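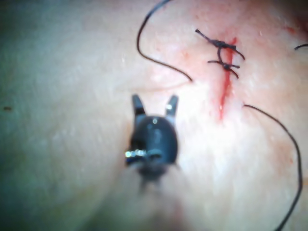 ## Atstead councillors told to keep party posts off town accounts

Atstead Town Council has voted to stop its members using official accounts for party messages, after a spring in which complaints about councillors' posts outnumbered complaints about bins.

The new rules come into force in June. They cover the council's main page, the ward pages and any account that uses the town crest. Councillors can still post what they like under their own names, but they must take the word "Atstead" out of the account name if the account is used for campaigning.

The council received 114 complaints about social media between the new year and the vote. Of those, 70 concerned a single thread on the Mustonen ward page, where a post on parking charges turned into a long argument about national politics. The thread ran to 463 replies before comments were closed.

Councillor Siiri Ahonen, who proposed the change, told the meeting that residents went to the ward pages for road closures and meeting times.

"People have a right to know which party I belong to and what I think," she said. "They don't need to scroll past it to find out when the library shuts."

Councillor Paavo Niskanen spoke against. He said the rules were too loosely worded and could be used to silence members who disagreed with the leadership.

"Who decides what counts as a party message?" he asked. "If I write that the bus cuts are wrong, is that information or is it politics? I was elected to say things like that."

He asked for the decision to be put off until the autumn so that residents could be consulted. The request was defeated by five votes. The rules themselves then passed by the same margin.

### What changes

Under the rules, posts on official accounts may give details of services, meetings, votes and public events. They may report how each councillor voted, but may not praise or criticise a party or a named candidate. Shared posts are treated in the same way as original ones.

The town clerk's office will look at complaints first. A councillor who disagrees with a ruling can ask for it to be reviewed by the clerk of neighbouring Sturkerau, under an arrangement the two councils already use for complaints about conduct. Repeated breaches can lead to a councillor losing access to the accounts for up to three months.

Older posts will stay online. The council said taking them down would mean losing replies from residents, some of which contain reports of faults that are still open. The Mustonen thread will also remain, with comments closed.

Opinion outside the meeting was divided. One resident of Vandberg Road said the ward page had become "the same few people shouting at each other" and that she had stopped reading it last year. Another said he had enjoyed the arguments and had learned more from them than from the leaflets that came through his door.

Cllr Niskanen has said he will open a new account under his own name and carry on posting about the buses. A first review of the rules is due before next spring's elections.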